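Lids, Cubes and Other Small Finds: the Drestdale Table Gallery

Welcome back to the gallery! It has grown a good deal since January, and there are now 785 pictures on these pages, nearly all of them of small, plain things on a table. I love small plain things. A jar lid, a cotton reel, a bit of chalk: give any of them a clear patch of table and I could look for ages. New pictures were added on May 16, 2023, and the older ones have been sorted by colour (greens first, my favourites).

Green and white

I'm very fond of this pairing. A green lid is such a cheerful thing against dark grey, and a little white block next to it looks brighter than it ever would on bare wood. The mat is taped down at all four corners, and I like the tape nearly as much as the rest, all those crossed and crumpled bits of white running out over the wood grain!
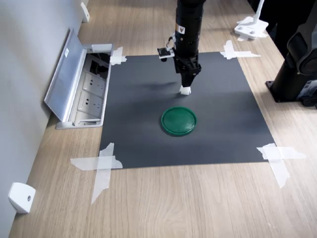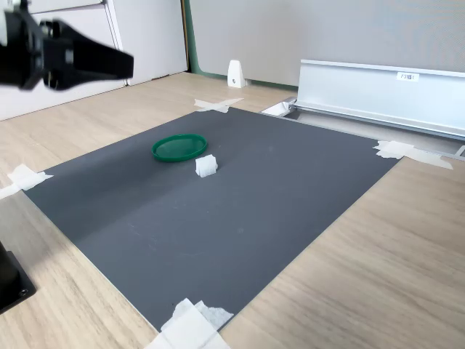
Round green lid, small white cube, dark mat on a pale wooden table.

The cube has a ridged, slightly rough look in the second picture, and its short shadow is lovely. In the first, look out for the soft shine on the left of the lid.

More from the Purkeo shelf

The Purkeo shelf is where the odd lids live once their jars have gone. It holds 9 greens at present, from pea to bottle, plus a very fine mustard one that came with a pot of pickles from Holanda. Those have their own page, and the mustard lid gets a whole row to itself.

Blues and greys

Next page along. Start with the Nandov buttons if you like texture, then go on to the slate pencils, which were a devil to get sharp but came out beautifully in the end.

Prints

Any picture can be had as a postcard. Please give the page heading and the row it sits in when you write, and say whether you'd like a white border or none.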